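Wultport Hall Users' Group
Minutes of the meeting held on 13/02/2018 in the back room

1. Minutes of the last meeting
Agreed as correct.

2. Cloths and towels
The stock of cleaning cloths was discussed. Blue cloths are to be kept for wiping tables and shelves, and white ones for the kitchen only. Several had ended up in the wrong box. Users are asked to fold cloths after washing and put them back in the cupboard by the door. A price from Thongdee for a pack of 100 was accepted. The old towels will be cut up for floor use.

3. Walls and ceiling
The brick wall is to be brushed down before the summer lettings. It was agreed not to paint it. The white walls need one coat, and Jondar will be asked to quote for these and the ceiling together. The pipes are to be dusted at the same time. Work to be finished by the end of June.

4. Washing machine
The filter was blocked with lint again. A notice will go up asking users not to wash more than 5 towels at once.

5. Hire charges
No change. The Pusta lunch club has asked for an extra hour for clearing up and this was agreed.

6. Any other business
The 1939 plan of the building has been returned and is in the office drawer.

The meeting closed. Date of next meeting to be confirmed.

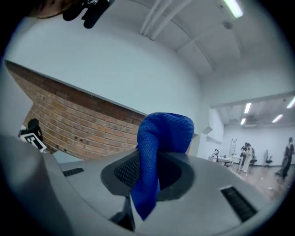
Where should used blue cloths go at the end of a session?
Put them in the wash bin in the back room. Clean ones go in the cupboard by the door.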